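Jareo (TV series)

Jareo is a family drama that ran for 169 episodes, and I've been keeping this page going since my second time through it. I've tried to be fair, but I love this show, so bear with me!

Plot

The Dadard family owns a ferry company on a river island called Jareo. When old Mr. Dadard dies, his will leaves the boats to his daughter Nulter and the house to Fu, a young bookkeeper hardly anyone in the family has met. Fu moves in with one suitcase and a locked tin box (the box matters, a lot, but not for ages). Nulter wants her out by the end of the week. Then the accounts turn out to be a mess, Fu is the only one who can read them, and the two women end up running the place together.

The middle stretch follows Nulter's marriage, which is unhappy, and Fu's search for her mother, which drags a bit. I'd still say don't skip it - the flood episodes are in there and they're the best thing the show ever did.

Episodes

Season one has 14 episodes, and the later ones are much longer. The finale went out on 30th June and jumps ahead 16 years, so everybody gets gray hair and Fu gets the ferry. There was also a December special, set before the will, that I'd watch last. 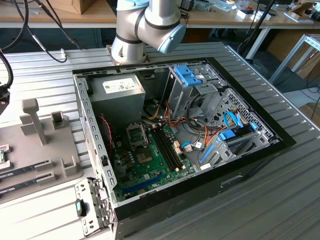
Peiyu Hao wrote to me that the special should come first, as it shows Mr. Dadard hiring Fu and makes the reading of the will far sadder. I can see the point, but it gives away the tin box in the opening minutes, and I'd hate for anyone to lose that surprise.

Music

The theme is a slow accordion tune, sung only once, over the last scene. There are 10 tracks on the soundtrack album and the flood music isn't one of them - I'm still a little cross about it. The song Nulter hums in the kitchen isn't on there either, and I've never found its title in the credits.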